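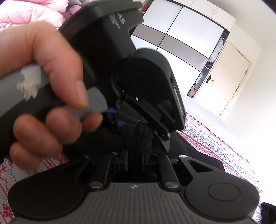 3.2 Sorting the darks

I went into this part of the study thinking that color would be the easy bit. Fold type, fabric weight, whether a thing counts as a towel or a rag – those I expected to argue with myself over. But a black sock is a black sock, right? By the end of the first pile I had a column in my notes headed "black??" and it was longer than the column headed "black."

The Sollum pile had 783 pieces in it, all of them everyday household cloth: T-shirts, pillowcases, dish towels, leggings, a lot of single socks. I sorted the whole pile twice, once in October in the front room of the Lund apartment, with the blinds up, and once after dark under the ceiling light. I used the same written rules both times (they're in the appendix) and kept the first set of labels in a drawer so I wouldn't be tempted to peek.

The trouble is almost entirely between black and navy. When a piece is laid out flat I can usually decide fast, especially if there's a seam or a hem to compare against. Once it's bunched, the folds make their own shadows and the blue only comes up faintly on the ridges. The fabric in Figure 1 is a good case of what I mean: I'd call it black, with faint dark blue tones, and I wouldn't bet much on either word alone. I ended up giving pieces like that a label of their own, "dark, mixed," and I wish I had done it from the start, as it would have saved me relabeling the entire legging pile.

A word about bunching, because I use it a lot from here on. I call a piece bunched when it's gathered up enough that I can't trace its outline. A shirt folded over on itself once is still just folded. A shirt I pull out of a basket by the middle is bunched, and so is most of what lands on the sofa. The Buvard labeling guide lumps these together under "unfolded," and for their purposes that's probably fine, but for color it matters a great deal whether I'm looking at one flat face or at a dozen little creases.

I tried two ways of dealing with this. The first was to shake every piece out before naming its color. It works, and it's slow, and my shoulders had opinions about it by the time I got to the bed linen. The second was to leave the piece as it was and pull up one corner until I had a flat patch bigger than my palm. I liked this one much better! It falls down on ribbed knits, where there's hardly a flat patch to be had, and on anything washed so often that the color has gone uneven.

For the Evham pile, which had 600 pieces and far more bed linen in it, I only used the corner method. I also moved the dark socks to the end of the session and did them in one go, side by side on a white sheet. Seeing them next to each other made the navy ones much easier to pick out, though it also means those labels depend on their neighbors in a way the others don't. I've marked them in the table for that reason, and I leave them out of the comparison in 3.3.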